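Housekeeping Manual > Guest Rooms > Bed Linen and Covers > Folding and Storing Fleece Throws

Folding and Storing Fleece Throws
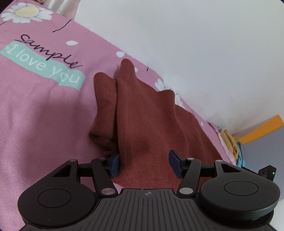
Issue 17 — Page 40

4.1 Scope

This section applies to all fleece throws and fleece cloths supplied with the beds at Helent House and the Skorkau annex. It covers removal from the bed, inspection, folding, and storage. Washing is dealt with in Section 5. Quilts, padded covers, and wool blankets are dealt with in Section 6 and must not be folded by the method given below.

Staff who are new to guest room work should read the whole section before starting. Experienced staff may use the numbered steps alone.

4.2 Before You Begin

1. Wash and dry your hands. Remove rings and bracelets that may catch on the brushed surface.

2. Confirm on the room sheet whether the bed is to be stripped completely or whether only the throw is to be changed.

3. If only the throw is to be changed, leave the bedsheet in place. Smooth it with the flat of the hand, working from the wall side toward the open side of the bed.

4. Check that the storage basket for the room is clean and carries a legible label.

Note: Printed sheets, including those with daisies or lettering, remain with the bed for which they were issued. They are not exchanged between rooms, even where the sizes are the same.

Caution: Do not place cleaning sprays, open bottles, or damp cloths on the bed at any time. Fleece takes up liquid quickly and may pass color to a pale or pink sheet when wet. Rust-red and navy throws require particular care in this respect.

4.3 Lifting the Throw

A throw left in a heap will usually have several folds standing up from the middle and a wider part lying flat at one side. Begin with the raised part.

1. Take hold of the highest fold, close to its tip, and lift slowly.

2. Allow the rest of the throw to hang free. Do not shake it over the bed.

3. If the throw remains caught against the wall or the mattress, lower it and release the caught part by hand. Do not pull.

4. Carry the throw to the foot of the bed, or to the folding table if the room has one.

5. Shake the throw twice, lightly, away from the face.

Note: Personal belongings are sometimes left in the hollows of a crumpled throw. Feel through the cloth before shaking it. Any item found is to be entered in the lost property book at the front desk before the end of the shift, with the room number and the time.

4.4 Inspection

Spread the throw flat with the brushed side up. Inspect it in daylight where possible. If the ceiling light must be used, open the curtains as well.

1. Run the palm across the surface in one direction. The pile should lie evenly.

2. Look along each edge for loose thread, open stitching, or curling.

3. Turn the throw over and repeat.

4. Set the throw aside for washing if it shows any mark, odor, or hair that does not come away with the lint brush.

5. Set the throw aside for repair if any opening in the edge is longer than the width of a finger.

Light pilling is normal wear and is not a reason to withdraw a throw. Heavy pilling, thinning, or scorch marks are to be reported to Tuấn Khương, Linen Room, who decides whether the item is kept in service. Write "LR" on the tag and leave the throw on the lower shelf.

Caution: Do not cut loose threads with a blade. Use the round-ended scissors kept in the linen cart, and cut no closer than the thickness of the cloth.

4.5 Folding

The finished fold is a flat rectangle with no raw edge facing outward. Small throws are folded in half once fewer than large throws; see the note at the end of this part.

1. Lay the throw flat with the care label at the lower left corner.

2. Bring the top edge down to meet the bottom edge. Match the corners before smoothing.

3. Smooth from the fold toward the open edges. Press out any ridge with the forearm.

4. Bring the left side over to meet the right side. Match the corners again.

5. Fold in half once more from top to bottom.

6. Turn the bundle so that the closed fold faces you.

7. Press down with both hands for a few seconds to release air. Do not kneel or lean on the bundle.

If the fleece springs back or forms peaks after step 4, open it fully and start again from step 1. A twist left in the first fold will show in the finished bundle and cannot be smoothed out from above.

Note: Small throws, including lap and crib sizes, are folded as far as step 4 only.

Note: Where two people are available, each should hold two corners and bring them together at chest height. The person nearer the wall hands over the corners and takes up the new fold.

4.6 Returning the Throw to the Bed

Where the room is to be occupied the same day, the throw is placed on the bed and not in storage.

1. Check that the bedsheet is smooth and that its printed side faces up.

2. Place the folded throw across the foot of the bed with the closed fold toward the pillows.

3. Leave a hand's width between the end of the throw and each side of the mattress.

4. Where the sheet carries lettering, such as "I love you" on a banner, position the throw so that the words are not half covered. Move the throw toward the foot if necessary.

5. Stand at the door and check that the throw lies parallel to the foot of the bed.

Guests may ask for the throw to be left unfolded. Enter the request on the room sheet and follow it for the whole of the stay.

4.7 Storage

1. Store folded throws in the Jutisari closed cabinet on the landing, closed folds facing out.

2. Stack no more than six throws on one shelf — fewer if the shelf door does not close freely.

3. Keep light and dark colors on separate shelves.

4. Place a cotton liner under the lowest throw in each stack.

5. Enter the throw in the linen log by tag number. Tags run from 500 to 637; any number outside this range belongs to the annex and must be returned there.

Throws left in the cabinet for longer than a month are to be opened, aired, and refolded along different lines. The main airing takes place in September, before the cold-weather bedding is issued.

Caution: Do not store throws in sealed plastic. Do not place them against a radiator, a hot pipe, or an outside wall that feels damp to the touch.

4.8 Common Faults

Bundle leans to one side. The corners were not matched at step 2. Unfold and repeat.

Raw edge visible at the front. The bundle was not turned at step 6. Turn it before shelving.

Lint on the bedsheet. The throw was shaken over the bed, or is new and has not had its first wash. Remove the lint with a dry brush and report new throws to the Linen Room.

Throw clings to the sheet. The air in the room is dry. Lift the throw slowly from one corner and smooth the sheet again by hand.

Color on the sheet. Remove the throw at once, strip the bed, and send both items to the Linen Room in separate bags. Do not attempt to treat the mark in the room.

Related Sections

Section 3: Making a Bed with a Printed Sheet
Section 5: Washing and Drying Fleece
Section 6: Quilts, Padded Covers, and Wool Blankets
Section 9: Lost Property
Appendix B: Linen Log and Tag Numbers

© Sfakianakis Guest Houses, Housekeeping Office. For internal use. Questions about this manual: Linen Room, ground floor. Back to top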